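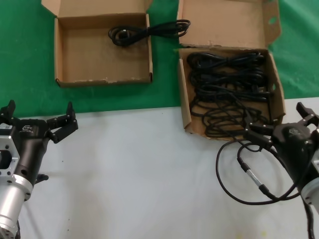 Figure 3. Two open corrugated boxes, one filled with black power cables and the other holding a single coiled cable.

Home | Issues | Articles | For authors | Search

4. Collection of unused leads and chargers

4.1 Households and workplaces

The survey in Pernby was sent to households and to small firms on the Weno estate. Completed forms came back from 1,983 households and 70 firms. Both groups were asked what they did with power leads once the equipment they came with had been replaced, and how long the leads were usually kept.

Most households reported keeping old leads in a drawer, cupboard or box, often mixed with batteries, adaptors and instruction leaflets. The usual reason was that the lead might be needed again. Few respondents could say which of their leads fitted equipment still in use, and several wrote that the older ones had come with them from a previous address. Firms gave a different account. Leads were generally held by whoever looked after the computers, and were cleared out when an office moved or a lease ended.

Distance to a collection point mattered less than expected. Households living close to the Kaewsai depot were no more likely to have taken leads there than those on the far side of the town. Opening hours were mentioned far more often, in particular by people who worked shifts. A number of respondents did not know that leads without a device attached were accepted at all - the leaflet in use at the time listed kettles, toasters and telephones, but made no mention of cables. 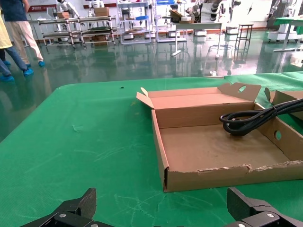 4.2 Containers used for collection

Three types of container were compared during the trial: a plastic crate, a cloth sack and a corrugated box. Each was placed in libraries, schools and shops under the Gedex scheme, and staff at each site were asked to note any difficulty in emptying or moving it.

Crates were strong but took up room when not in use, and some sites declined to keep a spare. Sacks were cheap to carry back to the depot, but leads knotted together inside them and sorting took longer. Boxes were the easiest to store and replace. Their weakness lay in the walls and edges, where corrugated board wears and tears with handling, and sites with damp entrances asked for new ones more often than the rest.

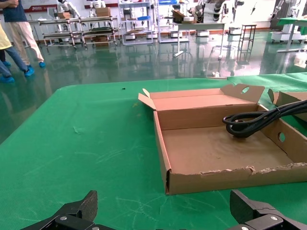
Sites were also asked whether a printed notice changed what people left. Where the notice named leads and chargers, less unwanted material was reported, although plastic bags and loose batteries continued to appear at every type of site. Schools preferred a notice with drawings, and shops asked for one small enough to stand beside the till.

The cost of collection depended chiefly on the number of visits. A site visited on a fixed round cost more than one that telephoned when its container was full, but the second arrangement relied on staff remembering to call. The scheme has set a limit of 500 visits for the coming year, and a mixed arrangement will be tried from September. The results for sorting at the depot are given in Section 5.

Related articles
Repair or replace: small kitchen appliances in rented homes
Opening hours and the use of household waste sites
Labelling of chargers and adaptors: a short review

Contact the editorial office | Copyright and permissions | Back to top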